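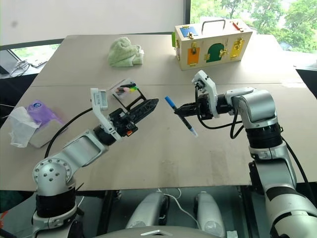 Markers in a black slotted rack on a cardboard-covered table, with a blue marker out of the rack. At the back, a light green towel and a wooden activity box.

FUNUVINE ISSUES REVISED TABLE LAYOUT AND MARKER STORAGE GUIDE FOR STUNDECK ACTIVITY ROOMS

DRASHAM, July 30, 2020 – Funuvine, a supplier of shared-table materials for craft rooms and after-school programs, has released a revised layout and storage guide for its Stundeck line. The guide covers table protection, marker racks, cleanup supplies and the placement of larger activity boxes. It replaces the edition issued in March and applies to all Stundeck room sets now in service.

The main change concerns marker storage. Earlier Stundeck sets shipped with open trays, in which markers were stored flat and in mixed order. The revised guide specifies a slotted black plastic rack, laid on the table surface during use and stored upright in a cabinet between sessions. Markers are placed in the rack with all caps at the same end, so that colors can be read from one side of the table.

"Most of the questions we receive are about caps," said Jonalyn Fajardo, product manager for Stundeck at Funuvine. "A marker goes back without its cap, or with a cap of another color, and the next group finds it dry. With the caps together at one end of the rack, a missing one shows up while the group is still in the room."

The guide recommends that a marker be capped before it is returned and that each table work from a single rack. Racks may be exchanged between tables at the end of a session. They should not be combined, as overfilled slots can loosen caps when markers are pulled out.

For table protection, the guide now specifies beige cardboard sheets in place of the paper roll used in previous editions. Sheets are laid edge to edge across the full work surface, and panels are joined along their length so that the seam lies as flat as possible. Where a seam crosses the middle of a large table, paper should be placed to one side of it, since a pen line drawn over a joint will usually show a break. Sheets can stay in place for 11 sessions under normal marker use. Sheets that have been soaked or have begun to lift at the corners should be replaced at once.

Cleanup supplies are treated in a separate section. One hand towel per table is kept at the far edge, away from the drawing area but within reach. Towels do not need to be folded between uses. Water-based marker ink should be wiped from skin and plastic parts with a damp towel – cardboard should be left to dry and not rubbed.

Wooden activity boxes are positioned at the back of the table when markers are the main activity. The guide asks that boxes with a carrying handle be lifted by the handle and set down clear of the sheet edges. Dragging a box across joined panels can open the seam. Unfinished wood takes up ink readily, and the guide advises against placing uncapped markers on or against a box. Marks on pale wood can be reduced with fine sandpaper but may not come out fully.

The revised text follows a review of written comments from 48 rooms using Stundeck sets. Funuvine received 959 comment cards during the review, most of them dealing with storage, labeling and the time needed to reset a table. A checklist of 13 steps for opening and closing a table has been added as an appendix. The checklist is printed on one side of a sheet and may be copied for room use.

Replacement racks and cardboard sheets will be stocked by Oddsson, which handles distribution and spare parts for the Stundeck line. Rooms that hold a current supply agreement can order racks individually. Cardboard sheets are sold in flat bundles and should be stored flat – sheets kept on end tend to bow and will not lie level when joined.

Open trays from earlier sets remain usable for crayons, pencils and glue sticks and do not need to be returned. Printed copies of the guide will be included with the next scheduled parts shipment. Rooms that need a copy sooner can request one through their Oddsson account representative.

About Funuvine
Funuvine supplies table materials, storage and activity sets for shared craft rooms. The company is based in Drasham.

Media contact
Jonalyn Fajardo, Funuvine, Drasham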